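Dec 15, 2008

So the pantry. I've been putting it off since May, when the second shelf bowed in the middle and I "temporarily" moved everything into a box on the floor of the hall closet. Seven months I've been digging through that box for tomato paste! Saturday I dragged it all out and went at it, and by suppertime I had sore knees and a whole new set of opinions about canned goods.

First opinion: I buy too many mandarin oranges. They go in the Jell-O salad, they go on spinach, I eat them standing up at the counter, and I still can't seem to walk past them at the Udgate market without grabbing another. The big cans are a better deal but they hog a shelf like nothing else.

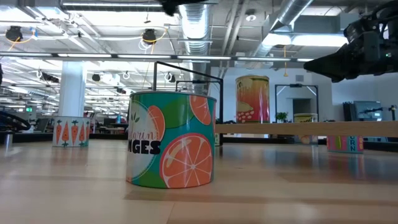 Carrots I can take or leave out of a can, but they're so handy for pot pie that I keep them around. Beans I will defend to anybody. We eat beans at least twice a week in the winter, and a can of beans plus a can of corn plus whatever's left of Sunday's roast is a soup in my house. I used to keep the vegetables on one side and the fruit on the other, very proper, and then I'd forget which side was which and buy doubles anyway. Now I'm going by how often I reach for a thing. Beans and corn in front, fruit behind, and the stuff for company up top (hello, artichoke hearts from two Christmases ago).

The other change is trays. I read about this on a message board for folks with small kitchens over in Zarnorwood and thought it sounded fussy, but oh my goodness. You load the cans into a long wooden tray, and then the tray goes on the shelf like a drawer, so you pull out the whole row instead of reaching around in the dark and knocking over the vinegar. 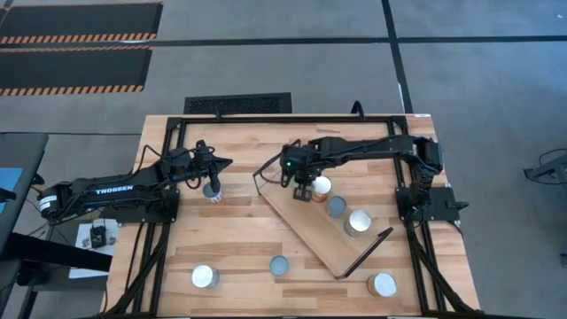 Go long and skinny if you try it. I started out with a square one from Nanen and you lose whatever is in the middle, same problem as before, except now it's in a tray. Measure your shelf first too, and take off a little for your fingers. I didn't, and I have one that goes in beautifully and has to be coaxed out with a butter knife.

Then there's the standing up versus lying down question. My mother stood hers up. My aunt laid hers down and swore by it, and as a kid I thought that was the strangest pantry I ever saw.

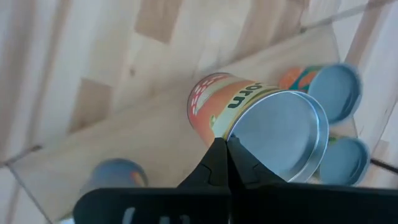

I went back and forth all evening and ended up standing them, mostly because a can on its side wants to roll and I don't want to be chasing corn across the kitchen at 7 in the morning. If your shelves are really short, though, lying down might be the way to go.

Next up is the spice drawer, which scares me. I also still owe you all the Naqvi chutney recipe, I haven't forgotten, it's on a card somewhere and the card is probably in the spice drawer.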